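Living under office lights: what I've learned about a big bright room with a gray ceiling
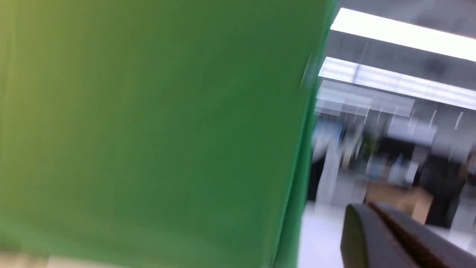
When we moved the sewing and mending group out of my garage and into the old sales floor on Prellance, I thought my lighting troubles were over. Big room, rows of ceiling panels, everything lit up like noon. Two evenings in I had a headache and a pair of pants hemmed in the wrong color thread (navy on black, and I would have sworn on my grandmother they matched). So I've spent a good part of this year fussing with light and paint and dust, and people keep asking me what I did, so I'm writing it all down in one place.

Dust the panels first

Please do this before you spend a cent! The plastic covers on ceiling panels hold on to dust and dead bugs, and you stop noticing because it creeps up on you. Turn the lights off, let them cool, and get up on a proper stepladder with someone holding it. Ours lift up a little and then tilt down on one side. Yours may have a latch, so feel along the edge before you push on anything.

I wash the covers in the bathtub with lukewarm water and a squirt of dish soap. No scrubby sponge, it leaves scratches that catch the dirt next time. Rinse, stand them on a towel on their long edge, and don't rub them dry or they get all staticky and pull the dust right back. Wear clean cotton gloves to put them up again, or you'll be staring at your own thumbprints until October.

If a cover has gone yellow, washing won't bring it back. I tried baking soda. I tried leaving one in the sun. Just buy a new cover.

Check your colors by the window

Ceiling panels are great for seeing where things are and lousy for telling navy from black, or olive from brown. Greens are the worst for me. The same green looks yellowish in one spot and nearly bottle green two steps over, and I once sent back a perfectly good can of paint over it. Now anything that has to match gets carried to the window in daylight, and if it's evening it waits till morning.

Leonie Katene keeps a card on a string with snips of our everyday thread glued to it, each one labeled in daylight. I stole the idea and did one for paint, with a dab from every can in the closet and the room it went in. It has saved me more trips to the store than I can tell you.

Glare on the work table

My table used to sit right under a panel and the shine off the top was awful. Things to try, in the order I tried them:

Turn the table so the panel is off to one side of you. Left side if you're right-handed, so your hand doesn't throw a shadow on the stitching.

Put down something matte. I had an old felt blanket that did the job beautifully, though pins do love to hide in it.

Take out a tube. If your fixture runs more than one, you may be able to do without one of them, but ask whoever looks after the wiring first. Some fixtures don't like it and the others go out too.

A small lamp on the table, even with the ceiling lights on. I resisted this for months (why would I need a lamp in a room that bright?) and it made the biggest difference of anything.

Cleaning matte things

Smooth matte surfaces, painted ones especially, show every swipe if you clean them wrong. I use a barely damp microfiber cloth and go top to bottom in long strokes, then once more with a dry one. Skip the furniture polish and anything that says "shine" on the bottle. You'll get a glossy patch, and then you'll try to even it out, and then the whole side is glossy. Ask me about the bookcase.

For a greasy mark, a drop of dish soap on a wet fingertip, dab, wait a minute, wipe. For a scuff from a shoe, a plain white eraser. Try it low down at the back before you go at the part everybody sees.

Bulbs and tubes

Write the date on the end of the tube with a marker when you put it in. Replace them in pairs, because a new one next to an old one looks pink or green or somehow both. And look for the color number on the box so you buy the same kind again. I keep the flap off the last box in the drawer with the batteries.

Old fluorescent tubes shouldn't go in the kitchen trash. Nuria Belay drives ours over to the drop-off in Grurnalham with the dead batteries and paint cans, and the man there would like them taped together in their cardboard sleeve, so save the sleeve.

Next on my list is the hum. One of the panels at the far end has started buzzing whenever it's on and it's right over the ironing board. If you've fixed one of those without replacing the whole fixture, please write and tell me how!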